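Sancombe trial: the drawer fault is back, and I don't think we've fixed it 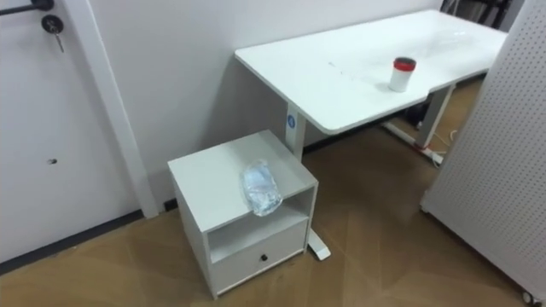 Sivaprasad Poduval

Most of you will have heard by now that the Zeron was stopped on Friday with the red button, and that the report calls it "a brief loss of grip confidence". I was in the room. I would call it a robot pulling on a drawer that it had been told, by its own software, was already open.

The task was the tidy-up run that everyone at Sancombe has watched too many times. Drive up to the small white cabinet, take the bottle off the top, put it on the open shelf, then pull the drawer by its black knob and close it again. Nothing on that list would trouble a child of four. The bottle was lying on its side, partly over the front edge, which is how we set it when we want a harder start.

The Zeron never got to the bottle. It skipped the first half of the job, went straight to the knob and pulled. The drawer came out a little way and then the whole cabinet came with it, towards the robot, and the arm kept going. The force limit should have ended things there. It didn't, and the log gives a reason I find hard to like: once the software has marked the drawer as open, it uses the looser limit meant for moving along with something that slides freely. So the one moment when we most need the tight limit is the moment it gets switched off.

I pressed the stop. The arm held its position, as it should, and the cabinet stayed on its feet. No one was hurt and nothing was broken. I'm glad of both, but I don't think we can take credit for either.

Bangera, who supply the control software, have sent a patch and a rather cheerful note. The patch makes the robot look at the drawer a second time before it chooses a force limit. They ran it 428 times on their own test bench and say the fault did not return. Fine, but their bench has a cabinet bolted to the floor. Ours is a light thing standing loose on laminate in front of a desk, and people's homes are full of furniture like it. I asked whether any of those runs used a cabinet that could move. The answer was that this is "planned".

We have also been here before. In January we had the same early pull, on an older version, and were told it was a lighting problem. White cabinet, white desk, white wall, the camera gets muddled – I believed it at the time. We changed the lamps and the fault went away for a while. I now suspect the lamps had very little to do with it. Going back through the 792 runs we have stored since then, I found 2 more where the drawer was marked open before the arm had reached it. Both ended without trouble, both were scored as passes, and neither was looked at by anyone, me included.

That scoring bothers me more than the pull does. We count a run as good if the room ends up right. A robot that believes something false and gets away with it looks the same in our tables as one that did the job properly.

The people from Tokora who are paying for part of the trial would like us back to full speed next week. I have said no for now. Until further notice:

The Zeron runs at its slowest arm speed for any task with a drawer or a door in it. That includes the room door, and please take the key out of the lock before a door run.

Someone stands at the stop button for the whole run, with a hand free. Watching from the next room on a screen doesn't count.

The tight force limit stays on throughout, whatever the software thinks the drawer is doing. Yes, this makes some runs fail. Write them down as failures.

If you see the arm go for the knob before the bottle, stop it and save the log, even if it seems to be recovering.

Bangera have promised a fuller answer on the force limits. I'll print it in the next issue if it says anything. Anyone who remembers an odd drawer run from before January, please send me the time of day and whatever notes you kept, however scrappy.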